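**Umden tidy-up demonstrations: progress to Sep 27, 2026**

We have now recorded 1,214 demonstrations with the hand-held grippers, across 37 household objects. Each one shows the same job: pick up a toy, carry it to the bin and let go. The Laltham room is finished and Hedegaard is under way.

Hard toys gave little trouble. Soft ones take longer, as the person holding the gripper tends to squeeze too far and the recorded jaw width then tells us very little. We have asked operators to close slowly and stop at first firm contact – this added 2 seconds per pick. A further 30 recordings were dropped for lost tracking.

Plush items are now being recorded on the patterned rug, with other toys left lying between the gripper and the bin.

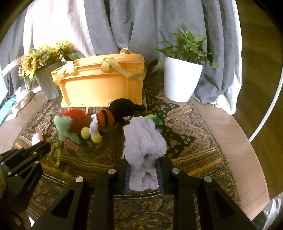

Troels Frandsen would like the slow closing kept for soft items only, and asks whether Ivbridge can train on both speeds without labelling them. We have put the question to Ivbridge and expect an answer in October.

Spending is within budget. Still to do:

- finish the soft items at Hedegaard
- repeat the dropped recordings
- send the full set to Ivbridge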